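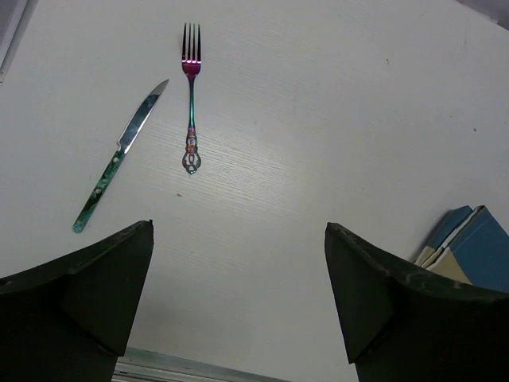
How to Fold a Bishop's Hat Napkin (and Get It to Stand Up)

By Nuria Wolde
December 24, 2025

If you can fold a paper boat, you can fold a bishop's hat. I learned it from my neighbor Dagmar Štěpánek, who does them so fast I had to ask her to slow down four times, and I have been folding them at every meal since. It looks like you took a class! It takes under a minute once your hands know it.

What you need

A square cloth napkin, 19 inches or bigger. Cotton or linen, please. Polyester slides around and flops over before the soup is out.
An iron and some spray starch.
A flat, hard surface. A bare table is great, an ironing board is too narrow.

Before you fold

Iron the napkin while it's still a little damp, then give it a light spray of starch and iron it again. Check that it's really square. Plenty of store-bought napkins shrink more one way than the other, and if yours is off by half an inch, the points will lean.

Folding

1. Lay the napkin flat, wrong side up. Fold it in half, bottom to top, so you have a long rectangle with the folded edge nearest you.

2. Bring the top right corner down to the middle of the bottom edge. Then bring the bottom left corner up to the middle of the top edge. You should have a slanted shape with four sides, a parallelogram.

3. Flip the whole thing over and turn it so the long edges run left to right.

4. Fold the bottom edge up to meet the top edge. Reach underneath and let the hidden triangle flip down toward you, so that two points show. (I got lost here my first time. Keep a finger on the fold and go slow.)

5. Take the far end of the left-hand triangle and tuck it under the flap of the right-hand one. Turn the napkin over and tuck the other loose end into its pleat the same way.

6. Pick it up with the points facing up, open the bottom into a circle with your fingers, and set it down. There's your hat!

If it won't stand

Usually the tucks in step 5 are too shallow. Push them all the way in and press along the bottom edge with your thumb. If it still sags, you need more starch — don't be shy with it.

Where to put it

The center of the plate is the classic spot. Without a plate out yet, stand it in the middle of the placemat and set the silverware on either side. With a patterned mat I like a plain napkin, and with a plain mat I go as loud as I can.
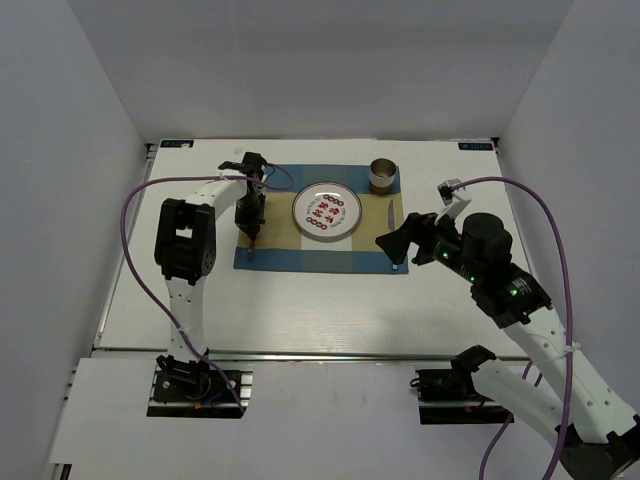

A checked placemat in tan and blue-grey. Try a solid cream or navy napkin with colors like these.

Making them ahead

You can fold these the night before. Leave them standing on a tray somewhere dry, with a clean dish towel laid loosely over the top. Stacking them flat works too, but stop before you open the bottom in step 6 and do that part at the table.

Next up is the rosebud, which starts with a triangle and is even easier.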